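Tomis Shelf Set

Version 3, May 2023
Maintained by Nenura

Contents

Tomis is a set of recordings of small objects being placed into, moved within and taken out of a white plastic shelf unit on a tabletop. There are 1,196 recordings. Each covers one item and one compartment.

Files

items.csv: one row per object, with name, mass in grams and longest side in millimeters
placements.csv: one row per recording, with item, start position, target compartment and result
stills/: one image per recording
splits/: train.txt holds 1,000 recordings, test.txt holds the rest

Object list

The list has 50 objects, all light household goods: boxes, tubes, lids, small jars. Items that roll are flagged in the column rolls. Masses were taken once, with the item empty.

Shelf unit

The unit has an upper ledge, slotted rails on one side and a solid face on the other. Square markers are fixed to the ledge and to the solid face.
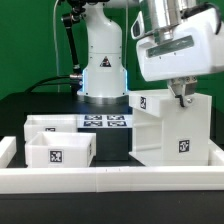
Compartments are numbered from the top down. Version 2 numbered them from the bottom up, so placements.csv files from the two versions must not be merged without converting the target column. The script fludow_convert.py does this in place; keep a copy of the original.

Known issues

Result is blank in a few rows. Treat blank as unknown.
Item names changed in June are listed in renames.txt.

License and contact: see LICENSE and the Sithole project page.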